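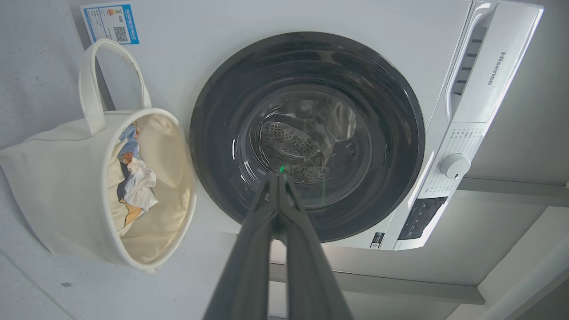

In-unit laundry, Atham Street

Home Explore Alerts Log in

Apartment hunting, day 8. The Marulanda listing says "steps from transit." I walked it. 4,000 steps. 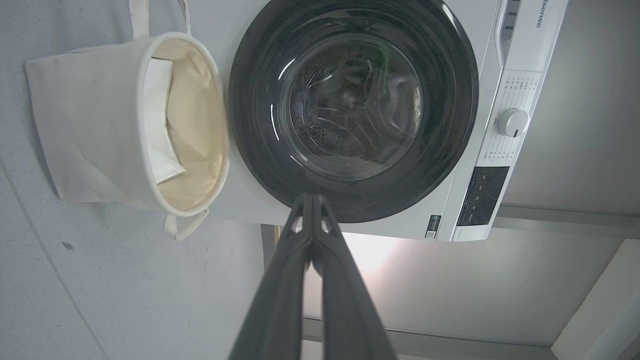 Rent at the Flullon building went up between my email and their reply. The leasing office blames the amenities. I looked hard at the Hisense washer, black ring around the door and all, and it didn't look like an extra $70 a month to me.

Application fee is per person, per pet.

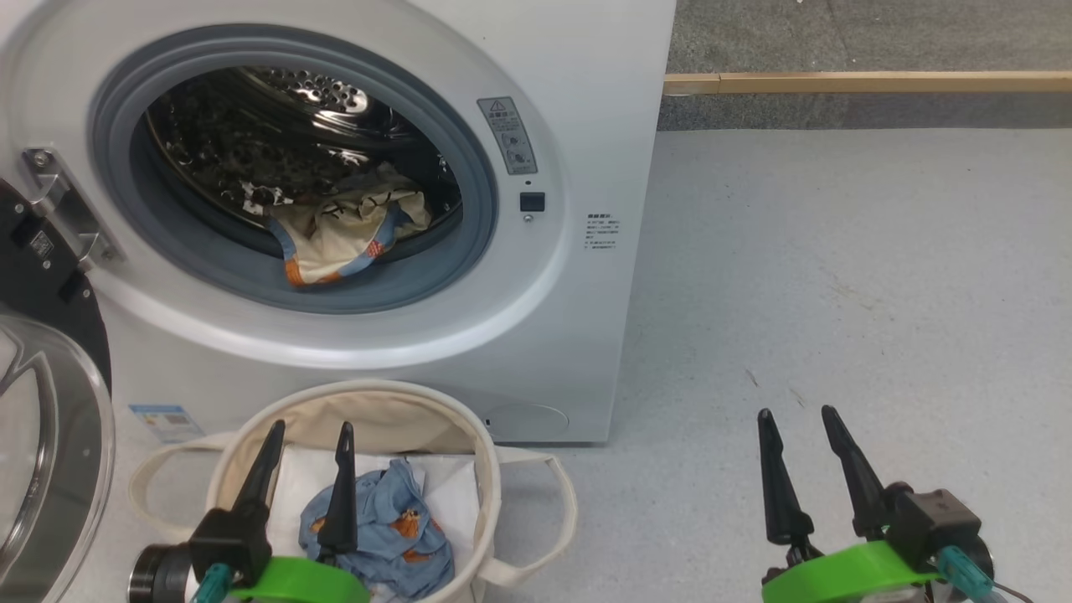 The cat has been asked for references. She has none.

Comments
tuteo_tenant: wait till you see the parking fee
rent4ever: is the cat employed

We use cookies. Accept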